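Pastcombe schools to ditch paper sign-in sheets, again

09/11/2024 | 2 min read | 13 comments | 30 shares

Pastcombe's school district will stop using paper sign-in sheets and whiteboard rosters in January, the board decided on a split vote. Anyone who has lived here a while may feel they have heard this before.

The new system, an app from a local firm called Plesico, is supposed to save each teacher 13 minutes a day. The district has not said how it got that number. Asked for the study behind it, board member Virgilio Tagle said the figure came "from the vendor's materials" and that he found it believable.

Britt-Marie Dahlgren, who voted no, did not. "We bought tablets for this same job and they sat in a closet," she said. "I want to know what changed."

The plan covers 867 students in the first phase, all of them at the Tatirdale campus. Parents will get a text when a child is marked absent. A paper form sent home last month drew 548 replies, and the board says most were in favor. It has not released the wording of the question, or said how many families left it blank.

Teachers sound less than thrilled. Halyna Didenko has taught fourth grade at Tatirdale for years and keeps her roster on the board by the door. She said the kids check themselves off in a few seconds and she can see who is missing from across the room. She was not asked for her view before the vote.

Plesico did not return two calls. The contract has no penalty if the app goes down during the school day, and the cost after the first year is still listed as "to be agreed."

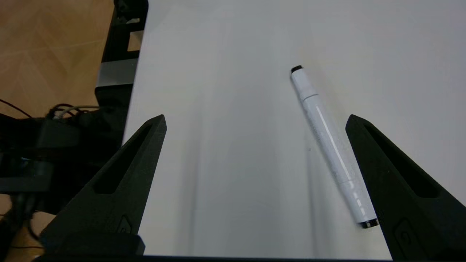

A white marker on a light gray tabletop.

Contact the newsroom | © Pastcombe local news | Back to top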